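The Hulau Two-Finger Kit, After a Winter on Our Bench

Posted by Suryani Raju
4 May 2020
411 shares | 3 comments

I've been promising this review to people for so long that a few of them have stopped asking, so let me start with an apology and then get on with it. We bought the Hulau gripper kit back in October, with the idea of putting it on the small arm we use for taking old desktop computers apart. I wanted to wait until I'd used it enough to have an opinion worth sharing, and then I kept finding one more thing to try.

The kit cost us $609 with the wrist bracket, the short fingers and the camera mount. There's a cheaper bundle without the camera mount and I would gently steer you away from it, as we ended up looking through that camera far more than I ever expected to.

First, the assembly. The box arrives with the plates and linkages bagged by step, and the booklet is mostly drawings, which suited me fine. I had it together in one long evening with a pot of tea (and a second pot, if I'm telling the whole story). Almost everything goes together with hex-socket screws, so you'll have one key in your hand most of the time. Step 14 asks you to seat the spring plate before you close up the bracket, and I'd read that page twice before you touch anything. I did it in the wrong order and had to back out half an evening's work.

The feel of the thing is lovely once it's built. The linkages move without any slop that I can find with my fingers, and the black finish hasn't worn through anywhere that matters. Hulau says the fingers are good for 2000 cycles before the pads want changing. I changed mine early, mostly out of nerves, and the old pair looked fine to me.

Now for the part most of you wrote in about, which is whether it's any use inside a computer case. Old office towers are what we mostly get, and they're crowded places. You have the drive cage on one side, the fan on the other, and a tangle of power wires wandering through the gap between. What I've come to appreciate is how narrow the finger gets at its tip. It can point down toward the memory slots while the wider parts of the gripper stay back over the cage, and the camera keeps the finger and the slots in view together.

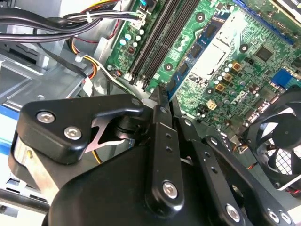 Virkgate Reuse Workshop - Bench Automation Group

Memory modules are where I'd tell a newcomer to start. They stand in neat rows, they're easy to see from above, and if you fumble one you can go back and try again with nothing lost but a minute or two. We still open the latches by hand. I know that sounds like cheating, but Danilo Baluyot and I spent a good many afternoons trying to teach the arm to do it and I'd sooner have those afternoons back!

Cables are harder. The flat ones slide off the pads, and the big power plug needs more squeeze on its clip than the short fingers like to give. Gruria sells a rubber sleeve that helps a good deal with the flat ones, and it fits these fingers without any trimming.

My complaints are small but I do have some. The wrist bracket sticks out farther on one side than the other, so you need to think about which way the gripper is turned before you lower it next to sheet metal. The software forgets your grip settings when you update it - write them down on paper. And the spare screws come in a bag of mixed lengths with no label, which cost me more squinting than I care to admit.

Would I buy it again? Yes, and I'd get the long fingers at the same time. If you only want to pick up blocks on a tabletop, Sivakumar makes a simpler one that will do you very well for less money. For poking around in tight places, I've grown very fond of this one.

Four stars out of five.

3 comments

tansy_b
Thank you for the warning about the spring plate. I have the box sitting unopened in my hallway and was going to start tonight. Do the long fingers come with their own pads?

Suryani Raju
They do, yes, but no spares in the bag. Order a second set if you're paying for shipping anyway.

oldtowerfan
Great write-up. I had the same trouble with settings after the update. Mine came back when I loaded the older profile file, so it might be worth a look in the backup folder before you type everything in again.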